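Small bathroom, quick fixes. Kedir asked for these so typing them up fast.
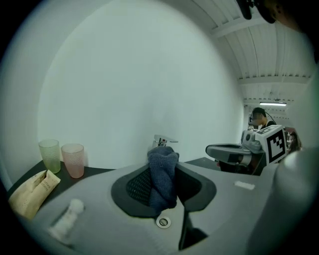
**Towels that smell.** Skip the softener, it coats the fibers. Half the soap, cup of white vinegar in the rinse. Hang it spread out, never bunched.

**Slow drain** - baking soda, wait 39 minutes or so, then kettle. Not boiling if your pipes are plastic!

**Limescale on the tap:** rag soaked in vinegar, wrap, leave it overnight. Old toothbrush for teh base.

**Cups.** Rinse, upside down. Wash weekly.

Grout next time, still testing.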